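Zamley Channel dispute

The Zamley Channel dispute was a disagreement between the neighboring states of Skedmont and Berkengate over navigation rights and the use of unarmed patrol aircraft above the channel that divides them. It lasted 3 years and ended in a negotiated settlement. No shots were fired, although both sides placed coastal forces on alert on 2 occasions. 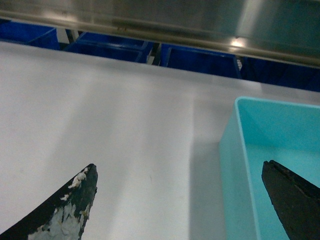
Background

The boundary in the channel had never been fully marked. Skedmont relied on the Ackermann Line, a survey boundary running close to the northern shore. Berkengate held that the line applied only to fishing and that the airspace above the deeper water was open to both parties. Merchant shipping was largely unaffected by the difference until Skedmont began asking vessels to report their cargo before entering the narrows.
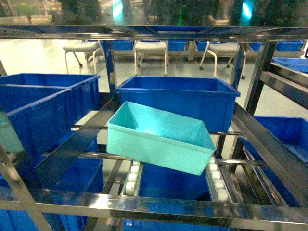
Empty cyan bin on a steel rack with white rollers.

Tensions rose in January, when a Berkengate patrol aircraft was ordered to turn back. Each government published a map of the flight path, and the two maps did not agree. Skedmont then extended its reporting rule to all foreign vessels - a step that Berkengate described as a closure in all but name. A total of 1,248 vessels were stopped for document checks while the rule was in force.
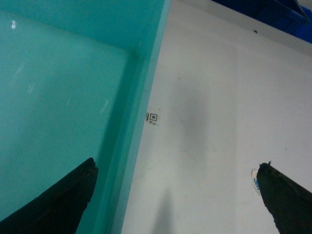 Negotiations and settlement

Talks opened at the port of Zamley after both governments agreed to suspend patrol flights. Early sessions dealt with radio procedures and the notice required before naval exercises. The boundary itself was set aside until the final round. Under the settlement, the Ackermann Line was kept for fishing, while a shared corridor was created for ships and aircraft. Skedmont withdrew its reporting rule, and around 3,450 troops returned to their regular bases.
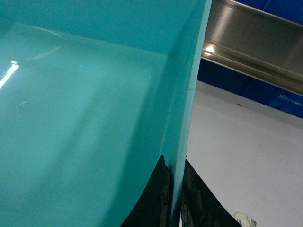

Keegan Fraser has argued that the settlement left the central question open, as neither state gave up its legal claim to the narrows. In Fraser's view, the corridor works only while both coast guards continue to share flight and sailing notices.

The corridor rules remain in force and may be amended with the written consent of both governments.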